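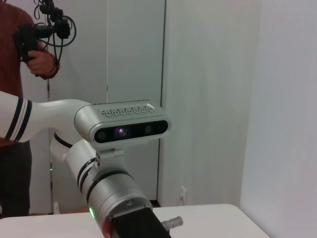
Pladuvik: The Complete Series (Blu-ray, Collector's Edition)

Publisher: Clorcombe Home Video
Format: Blu-ray, three discs
Episodes: 12
Audio: Japanese stereo, English stereo
Subtitles: English, English SDH
Aspect ratio: 1.78:1
Region: A
Packaging: Rigid slipcase, disc case, hardcover art book
Availability: Ships in October

About the series

Pladuvik is a salvage station at the far end of a shipping route that almost no one uses anymore. The crew strips old freighters for parts and sends the metal home. When a ship comes in with its logs erased and its cargo hold welded shut, the station's newest hire, Vidis, is told to leave it alone. She doesn't, and by the end of the second episode the station is under quarantine and the crew is split over who gets to decide what happens next.

The show is closer to a slow mystery than a space opera. There is very little combat. Most of the story takes place in corridors, the mess hall and the control room, and it is told in order from the first episode to the last with one flashback episode in the middle. The ending is complete, and no second season is needed to follow it.

Viewers who like older, quieter science fiction anime should feel at home. Viewers looking for mecha should know that the work suits on the cover appear in only a few episodes and are used for cutting and hauling.

What's in the box

Disc 1: Episodes 1 to 5
Disc 2: Episodes 6 to 10
Disc 3: Episodes 11 and 12, plus all extras
Hardcover art book, 148 pages
Fold-out map of the station, printed on both sides

The art book is exclusive to the Collector's Edition. It has character sheets, background paintings, color keys and the full storyboard for episode 7. Text is in English, with the artists' original handwritten notes left in place and translated in the margins.

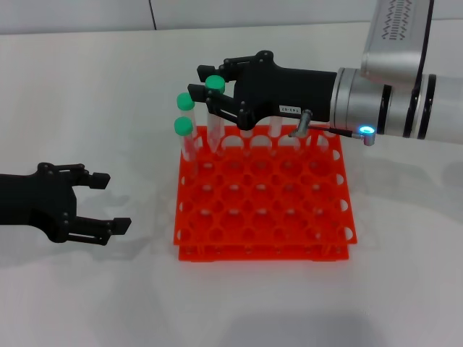 Three green-capped tubes in an orange rack.

Extras

- Making-of feature, 33 minutes, Japanese with English subtitles
- Audio commentary on episodes 1, 7 and 12 (English cast)
- Opening and ending sequences without credits
- Original TV trailers
- Background art gallery

The English commentaries are new. Mhairi McIver, who directed the dub and also voices the station's doctor, is on all of them. The episode 7 track covers the long scene in the airlock, which was recorded with both actors in the booth together. She also talks about how the crew's slang was handled, since much of it was made up for the show and had no ready English match.

Picture and sound

The series was finished in high definition, so no upscaling was needed. The transfer uses the home video masters, which include corrections made after the TV run. The largest changes are in episode 4, where several shots were redrawn, and in episode 9, where the lighting in the cargo hold was brought up a little. Dark scenes were hard to make out on some streaming versions and are easier to follow on disc.

Both audio tracks are lossless. Subtitles are yellow by default and can be switched to white from the setup menu. On-screen signs are subtitled with either audio track.

Which edition should I buy?

Clorcombe sells Pladuvik in two editions. The discs are the same in both, including the extras and commentaries. The Standard Edition comes in a regular case with a paper sleeve and leaves out the slipcase, art book and map. If you only want to watch the show, the Standard Edition is fine.

The Collector's Edition is a single printing. The Standard Edition will stay in print after it sells out.

Content advice

Suggested for ages 13 and up. The show has some blood, a few frightening scenes and mild swearing. The dub is slightly stronger in language than the subtitles. Episode 8 deals with the death of a parent.

Shipping and returns

Orders that include this item are held until everything in the cart is in stock. To get other items sooner, place a separate order. The slipcase is shrink-wrapped and packed in a cardboard mailer with corner guards.

Sealed copies can be returned for a refund. Opened copies can be exchanged for the same title if a disc is faulty. Small marks on the shrink wrap are not treated as damage - dents and split corners on the slipcase are, and we will replace it if you send us a photo of the damage.

Also available

Pladuvik Original Soundtrack (CD)
Pladuvik: The Complete Series (Standard Edition)
Zakaria: The Movie (Blu-ray)
Zakaria: The Movie (DVD)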